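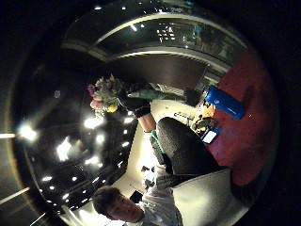
## How does a law change?

A law is a rule that everyone in a place has to follow. Laws can be changed, but the change goes through fixed steps.

**Step 1: The bill.** A bill is a written plan for a new law. In Clarthorpe, Shahla Kazemi wrote a bill about who may decide on a sick person's medical care when that person cannot speak.

**Step 2: The hearing.** Lawmakers listen to doctors, nurses, patients, and families. The Clarthorpe hearing lasted 9 hours. People also sent in 1,463 letters, and each letter was given a number and stored.

**Step 3: The changes.** Lawmakers can ask for different words. A change to a bill is called an *amendment*. This bill had 27 amendments. One, from Davoud Akbari, said that two doctors must sign the form.

**Step 4: The vote.** More than half of the lawmakers voting must say yes. If they do not, the bill stops.

**Step 5: The start date.** A law often begins months after the vote. The Clarthorpe law began in February. Hospitals used the time before that to print new forms and train their staff.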